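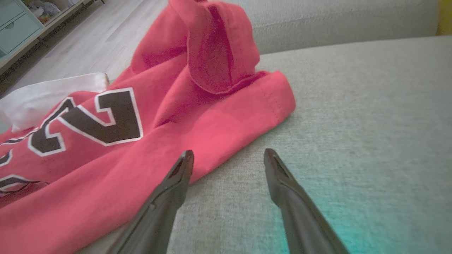

The red hoodie, common room sofa. Is it yours?

LOST PROPERTY AND THE CLOTHING SWAP

Quick one from me this issue, the newsletter goes out in an hour and I'm still at work.

Red hoodie. Cotton, big dark brown lettering on it with a white outline. Couldn't tell you what it says without giving it a good shake out, and I'd like the owner to tell me that bit anyway. There's something white tucked in underneath, might be a tee, might be a cloth. Tell me what the print says and the lot is yours. Myung-ja Min, unit 15, knock after dinner or leave a note in my letterbox.

If it's not claimed it goes on the swap rack. Same rule as last year. Same rule as the year before that, for the person who wrote to me about the ski jacket.

Which brings me to the swap. February 27, 2026, common room, doors at 10 in the morning. We had 186 pieces through last time and I reckon we'll crack 200 if people have a proper go at their wardrobes. Warm things especially please. Jumpers, trackies, hoodies, kids' parkas. It's still stinking hot, I know, but come May everyone will be asking.

What to bring: clean clothes, zips working, buttons on or in a bag pinned to the collar. Shoes in pairs (yes). Doonas and towels no, we've nowhere to put them, try the op shop. Undies no.

Drop off is the evening before, not the week before. Bags left on the sofa get mixed up with peoples own things and then I'm the one going door to door with somebody's good cardigan. Put them on the long table with your unit number on a bit of tape.

Folding: jumpers and hoodies folded flat, arms in, hood tucked down behind the neck. Don't roll them, they take up the whole tub. Dresses and coats on hangers if you can spare any. We're short of hangers again. Wire ones fine.

Győri Dry Cleaning on the corner have offered a bag of their spare hangers, so thanks to them, and could someone with a car pick it up? It's too bulky for me on the tram.

Also still in the lost property tub: one kid's gumboot (left), a green scarf, reading glasses in a hard case, two odd socks that I'm not going to keep much longer, and a Notura tote bag with a library book in it that must be well overdue by now.

Anyone able to help set up the racks, come down a bit before ten. Tea and a slice provided. Bring your own mug, the dishwaser is still out.

M.M.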